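Progress report to Protusport: Dalen teleoperation work, Garkton lab
Reporting period ending April

1. Status

Work package 2 (demonstration collection in simulation) is complete. Work package 3 (policy training) has started and is on schedule. Work package 4 (transfer to the physical arm) has not started. Spending is within the approved budget for both labor and computing.

2. Demonstration collection

Operators recorded 1,054 demonstrations by remote control in the Grora simulator. Each operator drives the simulated arm with a handheld controller and sees only the low-resolution camera stream that the policy will later receive. This restriction was adopted after the first month, when operators working from a full-resolution view relied on detail the policy could not use. Demonstrations recorded under the old setup were discarded and are not included in the total.

The bedroom set covers moving objects that have been left on a bed. Object positions and bedding are changed between episodes. Walls and furniture are kept plain so that rendering time stays low.
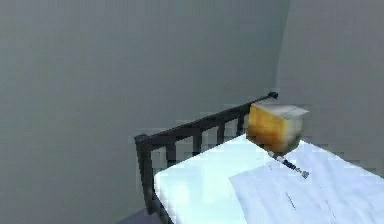
Of the recorded demonstrations, 154 were rejected in review. The most common cause was a grasp that closed on the bedding together with the object. The second was controller lag during the final approach, which produced a visible correction that the policy tends to copy. The lag was traced to buffering in the video stream and was fixed in the current Dalen release.

3. Training

A first policy was trained on the accepted bedroom demonstrations. It completes lifts of box-shaped objects reliably enough to continue. Thin objects lying flat remain the weak point: the gripper arrives at the correct position but closes too high. An additional 25 demonstrations limited to thin objects are being recorded by 6 operators, with a slower approach speed set in the controller.

4. Issues

Compression of the camera stream blurs dark edges against gray walls. Raising the bit rate removes the effect but increases the lag described in section 2. Both settings will be tested on the same group of episodes before one is fixed for the rest of the project.

5. Next period

Finish the thin-object demonstrations and retrain. Deliver the review checklist to Protusport. Begin calibration of the physical arm at Garkton, pending delivery of the replacement wrist mount.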